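Workshop notebook, Gekham bench
31/10/2024
Reading time: 2 min
Print | E-mail this page

OK, the walnut ink. I've put off writing this up because the second batch annoyed me so much, but the third one is on the shelf now and it's a nice brown, so here goes.

Batch 1 was hulls straight off the tree, soaked in rainwater, simmered, strained through an old pillowcase. Thin as tea. Fine for washes, useless in a dip pen.

Batch 2 I let sit too long with the lid on and it grew a skin (and a smell!). I strained it anyway and it feathered all over the Fuvow paper. Dumped it.

Batch 3 got a proper weigh-in. Hulls came to 1,177 grams after I pulled the nuts, and I let them go black in a bucket before they went anywhere near the pot. Simmered low, lid off, topped up twice. Added 108 grams of gum arabic at the end, which felt like a lot but the line is much crisper now. It sits on top of the Grenance cotton sheets with hardly any bleed, and on Fuvow it's decent as long as I don't press.

Scrap packaging and the paper bin:

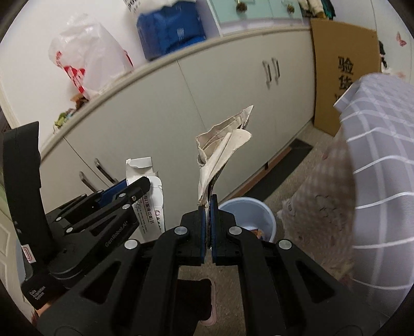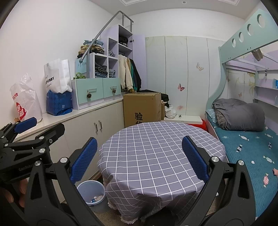 Swatches and what's left to do

I brushed out strips on both papers plus a bit of the Tăng bamboo stuff, which drinks ink like crazy and goes almost orange at the edges. Love it for leaves, hate it for lettering. One set of strips is taped in the south window and the other is in the drawer, and I'll compare them in November.

Still need to try:
- a clove in each bottle against mold
- rusty nail water in half a jar, to push it toward gray
- straining through coffee filters, because the pillowcase leaves grit and the fine nib hates grit

Whoever borrowed the small funnel, please put it back by the sink.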